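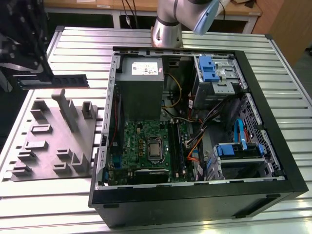

A reader writes in that she always did her tower standing up, with one knee against it, and dropped a screw behind the board every single time. Lay it down! I can't say it often enough. With the case on its side and the panel off, you've got both hands free and everything is facing you.

A few more favorites for cleaning day:

Unplug at the wall first, then hold the power button in for a few seconds.

If the cooler is off, wipe the old paste from the processor with a lint-free cloth and 90 percent alcohol (70 works too, it just dries slower).

Touch bare metal on the case before you go near the memory slots.

Screws go in a muffin tin, one cup per part. I love this one!

Short bursts of air, and hold the fan blades still with a finger.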